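Masking the hand out of a wrist camera feed, the slow way and then the better way

9 min read

I put this off for most of the spring. Our wrist camera spends its whole life looking at its own fingers, and every bit of perception code I'd written just sort of lived with it. The object detector would happily find a "tool" that was a fingertip. The depth cleanup would glue a knuckle onto whatever was behind it. And I kept fixing these one at a time, downstream, with little hacks that I'm not going to show you.

What I should have done first is the boring thing: build a mask that says "these pixels are the robot, ignore them," and hand that mask to everything else. So this is how I did it, including the two days I spent doing it the dumb way. You'll need a hand with joint encoders you can read, a decent model of it (URDF plus meshes), and a camera calibration you mostly trust. I use Python for all of it.

Step one: log joints and images together

Before you write any masking code, get yourself a recording where every image has a joint state you believe in. Mine didn't. The camera driver stamped images when they arrived at the computer, and the hand driver stamped joints when the hand sent them, so when the fingers moved quickly the two drifted apart.

I wrote a small logger called Grika that keeps a short buffer of joint states and interpolates to the image time. The interpolation is one line of numpy per joint. The annoying part is the camera delay, and I got that by wiggling one finger back and forth, tracking the tip in the image, and sliding one curve over the other until they lined up. Do this once, write the number in your config, and write down which exposure setting you used, since a long exposure shifts it a little. (I forgot. I did it again in October.)

Step two: the brightness threshold, which you can skip

My fingertips have black pads and the lab is bright, so of course I tried thresholding. Dark pixels are hand, light pixels are world, done by lunch!

It works on the pads. Then you get to everything else on the hand. Metal segments catch the light and go nearly as white as the wall behind them, so the mask ends up with floating fingertips attached to nothing.

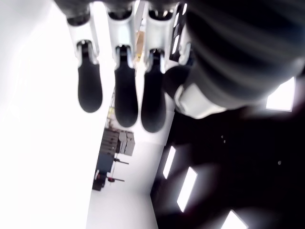
Shiny dark covers are a problem too. A ceiling light reflected in one comes through as a hard-edged white rectangle, and a threshold has no way to know it isn't a window or a sheet of paper. I tried closing the holes with morphology, and with a kernel big enough to swallow the reflections I also swallowed real things sitting next to the hand. Smaller kernel, holes come back. I went around that loop for longer than I want to admit.

Step three: render the mask from the model

Okay, the real method. You know the joint angles, you have the meshes, you know where the camera is on the wrist. So draw the hand from the camera's point of view, keep the silhouette, and that's your mask. Lighting doesn't come into it at all.

In rough form, per image:

1. Get the interpolated joint angles for the image time.
2. Run forward kinematics so every link has a pose in the camera frame.
3. Render each link mesh into an off-screen buffer with the camera's intrinsics, writing the link ID in place of a color.
4. Anything with an ID above zero is hand.

Save the link IDs! Don't flatten to a plain yes/no right away. Later on you'll want to ask "is this a fingertip or the palm?" and it costs nothing to keep.

Set your near clipping plane very close. This one cost me an evening. Parts of the hand can sit right up against the lens, and the default near plane in my renderer was cutting them clean out of the mask. The fingers looked perfect, so I went hunting for a missing mesh. The mesh was fine, the renderer just wasn't drawing it.

Also, undistort your image or distort your render, but pick one and stick with it. I undistort the image. With a wide lens you'll see the mismatch mostly near the corners.

Step four: fix the camera pose

Your first overlay will be off. Mine was off by 7 pixels at the fingertips, and it leaned the same direction in every pose, and that's a good sign. A constant lean usually means the camera mount transform is a bit wrong, while an error that changes as the fingers curl points at joint offsets or timing.

I gave myself a tiny interactive tool: sliders for the six numbers in the camera transform, overlay drawn on a saved image, colored outline on top. Get it close by eye, then let an optimizer finish. My cost is the distance from each rendered silhouette edge to the nearest image edge, capped so a far-off edge can't drag the whole thing around. Use several poses at once, with the fingers spread, half curled, and fully curled. One pose will give you a gorgeous fit that falls apart on the next image.

Rianne Dijkstra looked over my first version and told me to throw out the edges in the blurry parts, the pieces of hand too close to focus on. She was right. A soft edge is wide, the edge detector picks some arbitrary line inside it, and the optimizer chases that line. Now I only fit to the finger links, and the near parts come along for free because they're attached to the same model. Error went down to 2 pixels, and I stopped there.

Step five: grow the mask, but not evenly

You want some padding for leftover error. I started with 3 pixels everywhere, and that was fine on the fingers and way too small on the close-up parts, where the blur spills well past the true outline.

So the padding depends on depth. The renderer already gives you a depth buffer, so for each link I take the median depth and look up a padding value from a little table. Close links get a lot, far links get a little. You could do it per pixel with a proper blur model, and I had a go at that, and it was slower with no difference I could see in the detector output.

One warning: don't pad the fingertips too much if you care about contact. The bit of object right by the pad is the bit you want most when you're grasping. I have a separate, tighter setting for links tagged as tips.

Step six: hand it to everything else

I publish the mask as its own topic with the same timestamp as the image. Each consumer decides what to do with it. For the detector, I run on the full image and then drop any detection whose box is mostly mask. I tried painting the hand gray before detection, and the detector started finding objects shaped like the gray patch — so, no. For depth, masked pixels just become invalid. For feature tracking, I don't start new points in the mask, and I kill any track that wanders into it.

That last one mattered more than I expected. The hand holds almost still relative to the wrist camera, so points on it say "we aren't moving," and a visual odometry estimate that hears that from half its points will believe it. Reflections on the covers are sneakier, because they slide around when the wrist turns, at a speed that matches neither the hand nor the room. Mask them with the surface they're on and the problem goes away.

Checking it without staring at video

I keep a folder of hand-labeled images called Flarka and run the whole pipeline against it whenever I touch the calibration. I look at two numbers: how much real hand the mask missed, and how much background it ate. Track them separately. A single overlap score hides which way you've gone wrong, and missing hand is much worse for me than losing a strip of floor.

Pick ugly images for that folder. Blown-out walls, glare on the metal, fingers bunched up in front of the thing you want to see. If all your labels come from a nice evenly lit pose, the brightness threshold from step two will score pretty well too, and you'll have learned nothing from it.

If your masks slowly get worse over a few weeks, check the camera screws before you check the code. I retightened mine, reran the fit from step four, and the numbers came right back.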